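15th January – purchase planning, hand-held grippers

Went through the quotes again before the order goes in. Brolard sells the replacement finger pads in bags of nine, at 90 dollars a bag. Bjarnason has the same size for less, but shipping from them takes until August, so for now we stay with Brolard.

What we have to pay this quarter:

Pads, one bag – 90
Pivot screws and spare links (Clernum) – 271
Second charger and case – not quoted yet, I wrote to Trukulska twice

The limit for this quarter is 657. After pads and links we have 296 left. I would like to keep all of it for the charger and not spend it on props. Kitchen props we can buy cheap in any shop.

Notes on wear, for deciding the quantity

1. Thin items are the hardest on the pads, in my opinion. With cups and boxes the force goes over the whole pad, but with a chopstick or a spoon handle it goes on one narrow line. Utensil organizer work should be counted double when we estimate pads.
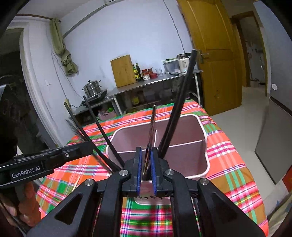
2. Check if the blue ribbed pads fit the older fingers too. If yes, one bag is enough for both sets. If no, ask Brolard for a mixed bag.

3. Screws: write down which joint each one comes from. Last time I mixed them and lost half a morning.

To do: ask Clernum if the 271 includes tax. Colour of pads is not important, but please keep the same hardness.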